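Trois pinces, une boule rouge et beaucoup de café

Par Monique Collet

Je pensais passer une matinée tranquille chez Pakthorpe. J'y suis restée jusqu'au soir, et j'ai raté mon train ! La faute à Radymyr Kovalchuk, qui règle des bras robotisés depuis 13 ans et qui m'avait promis « juste un petit comparatif » entre les pinces Pindetti et Ranosero. Tout se joue d'abord en simulation, sur un exercice bête comme chou en apparence : un bras, une table en bois, une boule rouge à aller chercher près d'un support métallique.

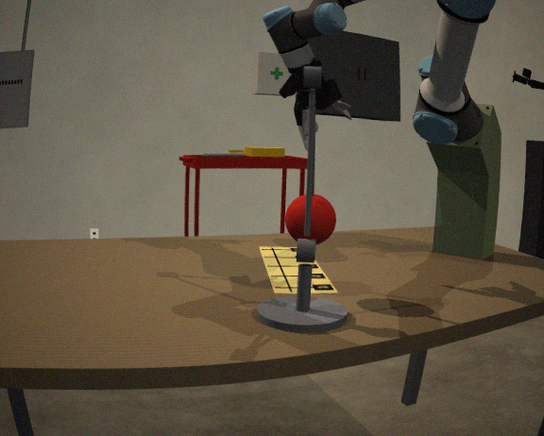 Premier constat, la Pindetti me plaît tout de suite. Elle se ferme sans à-coups, elle pardonne les approches un peu de travers (les miennes, donc). La Ranosero est plus nerveuse. Radymyr l'adore, moi je lui ai fait rater sept prises d'affilée avant de comprendre qu'il fallait baisser la vitesse en fin de course. Il m'a laissée chercher toute seule, le traître.

Et puis il y a le contrôleur, dont on parle trop peu dans les essais ! Avec celui d'origine, le poignet hésitait au moment de descendre. Avec l'Urbonaitė, la trajectoire devient nettement plus ronde, mais les menus... mon Dieu, les menus. J'ai mis un quart d'heure à retrouver le réglage de la force de serrage, rangé dans un onglet « Divers ». Pour une machine à 3000 euros, j'attendais mieux.

Côté caméras, on a essayé plusieurs points de vue, et je vous conseille franchement de ne pas vous contenter d'un seul. De face, une approche peut sembler parfaite alors que le doigt arrive trop près de la boule. De côté, on comprend tout de suite. 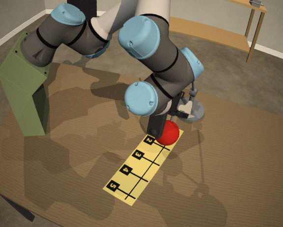
La boule rouge au bout de la bande graduée, un doigt noir de la pince juste à côté. Simulation.

Mon choix, alors ? La Pindetti avec le contrôleur Urbonaitė, en serrant les dents devant les menus. Radymyr garde sa Ranosero et me propose une revanche en avril.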